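Rullora: two-arm snack handling set, student robotics club

README, updated in February by Josefien Lambrechts

Rullora is the data our club recorded for the bimanual track of the Tradier student competition. It covers bags, jars and small loose food items handled on a marble tabletop by two arms. Each episode has a fixed workspace view and wrist views.

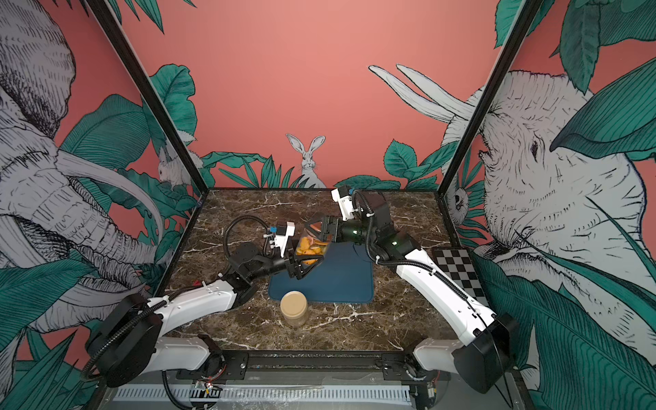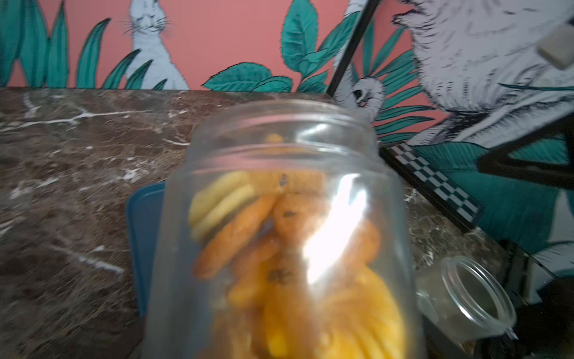
Contents

The release holds 347 episodes in 8 task folders. Each folder contains the video streams, joint positions and gripper commands for both arms, and a short text file with the instruction given to the operator. Episodes are cut to a maximum of 40 seconds. Anything longer was dropped before numbering, so there are no gaps in the episode index.

Three operators recorded the set, all second-year members. The operator number is in the metadata — names are not. Operator 3 is left-handed and tends to start with the left arm. Split by operator if this matters to you.

Labels

Each episode is marked success, partial or fail by someone other than the operator. Partial means the object reached the goal area but was dropped, tipped or released early. We disagreed most often on the bag tasks, where the grip slides along the plastic.

Known problems

Glare on clear plastic is common in the wrist views and can hide the contents of a jar. We did not filter for it. Motion blur is also present at close range.

Bag shape is not tracked. The joint data shows where the grippers are and says nothing about how the food has settled between them.

Timestamps in the folder bag_transfer drift between the wrist streams. Run align.py before training on it. The fix is not applied to the raw files.

Calibration

Extrinsics are stored once per session in calib.json. If the file is missing from a session, use the one from the session before it.

Use

Free for coursework and research. Teams in next year's Tradier track may train on it but must list it in their entry form. Baseline code is in the Sivivness repository, under bimanual. Report broken files through the issue page there and include the episode number.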